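House Companion Wanted, Evenings and Overnights
Posted by Catrin Kemeys for the Husov Home Share circle

We are looking for a kind, steady person to spend four nights a week, starting in August, with a retired bookbinder in the Mathias neighborhood. He is good company, a little deaf on the left side, and very fond of radio plays, and he would like somebody else under the roof after dark. You wouldn't be doing any nursing (a nurse comes by in the mornings, and she is wonderful), so please don't be put off if you have never done this kind of work before!

Most evenings begin at 6 p.m. with a simple supper that the two of you cook together. After that there is usually a game of cribbage, or a letter to be read aloud, and then everybody is in bed by ten or so. You would be free to leave at 8 the next morning. Friday is always off, as his niece comes to stay.

The pay is $1474 a month, and meals are on us. We also cover your bus pass on the Gulier line, which stops 9 minutes away on foot.

The hallway, the kitchen counter and a single bed:

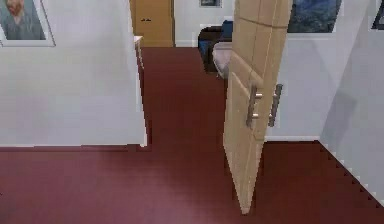
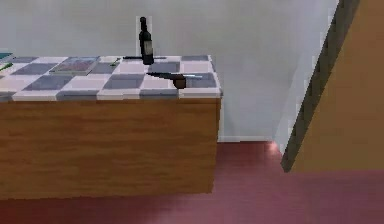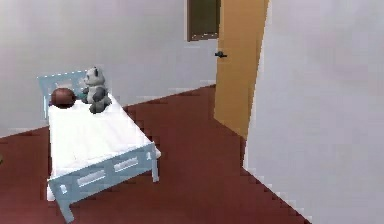
Jericho Saludo wrote to us after two years of doing the same job for another family in the circle: "I took it for the money and stayed for the suppers. Ask plenty of questions in the first week, and bring a book, because some evenings he will just want you in the next chair and not talking. I still get a card every birthday."

We would love to hear from students, people between jobs, and people who have finished with jobs altogether. You should be a light sleeper, comfortable around an elderly cat, and willing to give us two references. A driver's license would be nice but isn't needed.

To apply, send a page or so about yourself to Catrin Kemeys, Husov Home Share, P.O. Box 3621, Farneo, or drop it through our door at 44 Mathias Street. Handwritten is fine. I answer every letter myself, though it can take me a week.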